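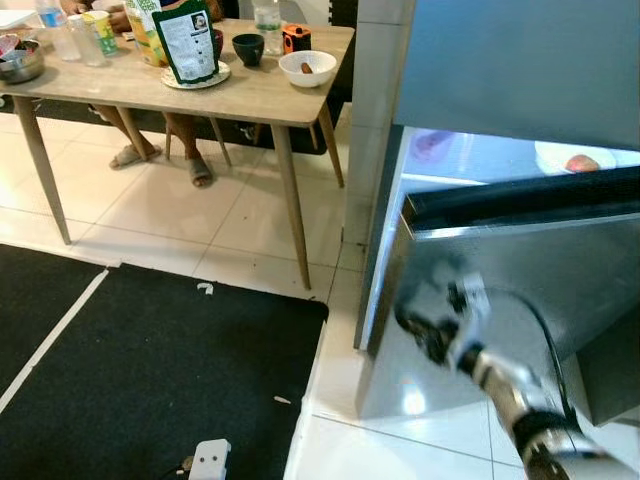
Stadum Two-Arm Capture Station

Stadum is a mobile station for recording household demonstrations with two arms. It is sold as one unit: base, column, two arms with parallel grippers, head camera, wrist cameras, and the Trotum recording software. The output is a set of time-aligned episodes that can be used to train imitation policies without further conversion.

Intended use

The station is built for work in furnished rooms, with ordinary appliances. Our reference task set covers refrigerators, tables, drawers and cabinets. Refrigerators get the most space in the manual. A door has to be opened and held clear, the shelves are glass, and the interior light changes the exposure of the head camera as soon as the door moves. Operators should lock exposure on the wrist cameras and leave the head camera on automatic.

What is recorded

Each episode contains the head view, the wrist views, joint positions for both arms, gripper opening, and the operator's commands. Everything is stamped from a single clock. Wrist views are kept at full length, including the travel between grasps. Blurred footage is not trimmed by default - a policy will meet the same blur when it runs, and cutting it leaves gaps in the joint record.

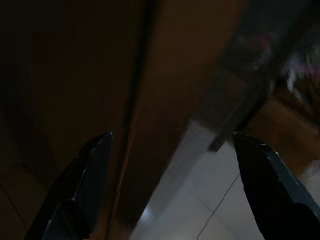
Dennis Lukumay asked whether the blurred stretches should at least be down-weighted in training, as his group had seen a policy hesitate during fast wrist moves. Trotum writes a per-image sharpness score to the episode file, so the weighting can be set at training time. The score is off in the default profile and is turned on under Export, Quality Fields.

Two-arm work

The arms share one controller and can be driven together or one at a time. In shelf tasks the usual division is that one arm handles the object while the other stays near the door or waits at the opening. Both arms must be recorded even when one is idle. An episode with a missing arm stream is rejected on import.

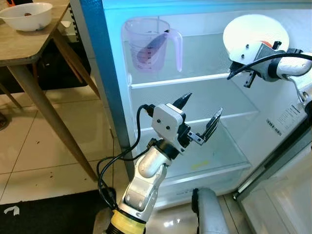

Reach into a compartment is limited more by the wrist housing than by the fingers. Before a session, drive each arm to the back of every shelf in use and save the pose. Trotum stores these as soft limits and slows the arm as it nears them. If a shelf is moved, the limits have to be saved again.

Objects inside other objects, such as produce standing in a jug, should be labeled as nested. The label set has a field for this. Mixed labeling within a batch is the most common fault we find in customer data.

Specifications

Storage: 500 episodes on the internal drive
Recommended batch: 100 episodes per task
Warm-up before calibration: 37 minutes
Maximum episode length: 120 seconds
Power: wall supply only

Longer episodes can be recorded in linked parts, but the parts are treated as separate files on export. 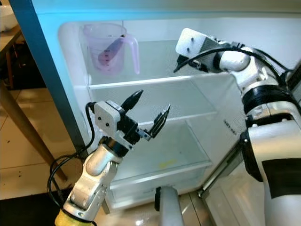
Both arms at an open refrigerator, the left gripper open.

Options

Prinley finger set - replacement fingers for glass and thin plastic. Changing the fingers requires a new gripper calibration.
Okoth cable guide - keeps the wrist cable closer to the links. Suggested for narrow compartments.
Trotum Review - a desktop viewer for checking, labeling and rejecting episodes. One seat is included with each station.

Ordering

Stations are built to order. The October firmware is required for linked episodes and is installed on all new units. Owners of earlier units can request it from support with the serial number on the column.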